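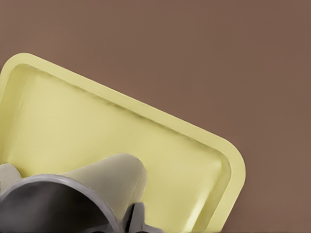
Prirkell is a small paint maker on the west coast of Scotland, and we have been mixing colour for other people's walls, doors, stairs, boat sheds and the occasional hen house for 13 years. We make the paint, we tin it, we post it, and we answer the telephone when it has gone on streaky and you would like to know why. Most of what we do comes down to putting one colour beside another and looking at them for longer than seems sensible. A pale yellow tray set down on a cocoa brown will tell you a good deal about both: the yellow comes forward and looks sunnier than it would on white, and the brown, which plenty of people would walk straight past on a colour card, turns soft and rather handsome. We spend a lot of our time talking customers into browns. We hope this page gives you a fair idea of who we are and how we go about things, and if it rambles a little, well, so do we, and the kettle is generally on.

How we began

The business was started by Rory MacKinnon, who had been a decorator since leaving school and had grown tired of opening tins that didn't match the lid. He had a client with a long, low farmhouse kitchen that faced north and never saw the sun from September to spring, and she wanted a yellow that wouldn't go green on her. Every yellow he tried went green on her. In the end he bought pigments and a second-hand mixer and made one himself in his mother's garage, over the course of a winter, and painted it on so many bits of board that his mother had to park in the road.

That yellow is still in our range. It has been adjusted since (the first version took two days to dry and attracted dog hair) but the colour is the same, and the farmhouse kitchen has been repainted in it once and is due again. The client told her sister, the sister ran a guest house, and the guest house had visitors who asked what was on the walls. We have never been much good at advertising and we owe an awful lot to people asking what is on the walls.

Rory still mixes on most mornings. He will also still come out and look at a room if it's within a sensible drive, and he'll tell you quite cheerfully if he thinks you should leave it the colour it is.

Where we work

We outgrew the garage, as you might imagine, and after that a lean-to behind a garden centre, and we now rent the old net store at Stilik, down by the slipway. It's a long stone building with a good dry floor upstairs for the tins and a cold one downstairs for us. The north windows were put in for the net menders, who needed steady light to see what they were doing, and it is lovely light for judging colour. The roof was another matter. We had buckets out for the first two winters, and anybody who bought a tin of our dark green in those days may have noticed a rusty ring on the base, for which we're sorry.

The front part of the building is the shop, if you can call it that. There's a counter, a wall of painted boards you can lift down and carry to the window, and an armchair that came with the place. You're welcome to take boards home for a week. Please do bring them back – we paint every one by hand and they take an age to do.

What we make

We have kept our list short on purpose. There are 30 colours, and when a new one comes in an old one goes out, usually after an argument. They come in the following paints.

Sania is our wall and ceiling paint. It's very flat, almost chalky to look at, and it goes on easily with a brush or a roller. It will take a gentle wipe with a damp cloth once it has had a fortnight to harden, but it won't thank you for scrubbing, and if you have small children with jammy hands we would steer you towards something tougher for the bottom half of the hall. People love it in bedrooms. It's forgiving on old plaster, where a shinier paint would pick out every lump and hollow.

Odoi is for wood and metal, inside and out. It has a low sheen, a bit like an eggshell that somebody has rubbed with a sleeve, and it's what we use on our own doors and on the bench by the slipway, which gets the full benefit of the weather. It likes a proper undercoat and it likes you to be patient between coats. Nearly every complaint we've had about Odoi has come from somebody in a hurry, and we say that with sympathy, having been in a hurry ourselves.

We also make a primer for bare plaster, which doesn't have a name beyond "the primer". We had a go at naming it and gave up.

Our colours

The greys sell best and probably always will. We have some nice ones, and we don't look down on anyone who wants a grey, but our hearts are in the earthy end of the card: the browns, the ochres, the soft brick pinks, the yellow that started everything. Brown had a bad few decades. A lot of people our age grew up in brown rooms and swore never to have another, and we do understand that. What we'd say is that those browns were often dark and shiny and lit by a single bulb. A flat brown with a little grey in it, in a room with a lamp or two, is one of the kindest backgrounds going. Pictures look well on it and so do old tables. Faces do too, come to that.

If you are choosing, our advice is always to start with the thing you already own and like. It might be a rug or a jug or a winter coat. Put it in the room, live with it there for a few days, and then hold our boards up behind it in the morning and again after supper. You'll find that some colours you were certain of fall away by teatime. We'd much sooner sell you one tin you are happy with than a boxful of samples, and we have been known to talk people out of a feature wall altogether.

We don't match other makers' colours. We are asked nearly every week and we always feel mean saying no, but our pigments are different from theirs and the match would never be quite right, and you would notice it every time you came down the stairs.

How we mix

Everything is made in small batches, and each tin has its batch written on the lid in pencil. If you're painting a large room, please order enough to finish it in one go, or tell us what you're up to and we'll put some by for you. Batches are very close to each other but they are made by people, on different days, and a careful eye can sometimes tell.

Each batch is brushed out on card, dried overnight and checked in the morning against the master board for that colour. If it's wrong we correct it, and if it can't be corrected it goes into the big drum by the back door and becomes what we call Slipway, a sort of muddy no-colour that changes with every filling. Slipway is sold cheaply from the shop for sheds and fences. It has a following. There's a man who has done his entire boat in it, and it suits him.

Working with us

There are 4 of us all told, counting Rory, and between us we do the mixing, the packing, the accounts and the sweeping up. We take it in turns on the telephone, so if you ring twice you may well get two opinions. We try to have a school leaver with us each year as well, to learn the trade properly, and a couple of them have gone on to set up as decorators and now buy their paint from us, and that pleases us more than we can easily say.

We run painting days in the shop through the winter months, when the orders are quieter. They are plain, practical days: how to fill a crack, how to cut in along a ceiling without tape, how to load a brush, how to clean it afterwards so that it lasts. There's soup at lunchtime. Wear something old. You won't need to bring brushes, although if you have one you're fond of then by all means bring it along.

Orders and visits

Orders generally leave us within 3 working days. The islands can take longer when the boats are off, and we'll always let you know. We take back unopened tins, and we take back clean empty ones too if you are passing, as we can use them for shop samples.

The shop is open most mornings and a good few afternoons. It's best to ring before making a long journey, particularly in bad weather, when the road along the shore can close with very little warning. There's room to park beside the slipway, but do look at the tide first. Dogs are welcome in the shop, on a lead please, and well clear of the wet boards.

Page last updated Feb 3, 2025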